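I crew on the inshore boat at Calstead, and after 7 years of shouts I've gotten pretty good at cleaning up salty gear at home! Rinse your lifejacket in fresh water the same night, then hang it on a wide hanger away from the heater (never the dryer).

Zippers get a rub of plain candle wax – my friend Kenza El Fassi swears by beeswax, but I'm cheap.

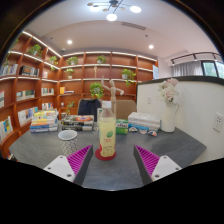 A drink on its coaster

Boots go upside down on two broom handles stuck in a bucket of sand. And leave your grab bag open overnight, or it'll smell like bait by August. Mine did, and I had to toss a perfectly good hat.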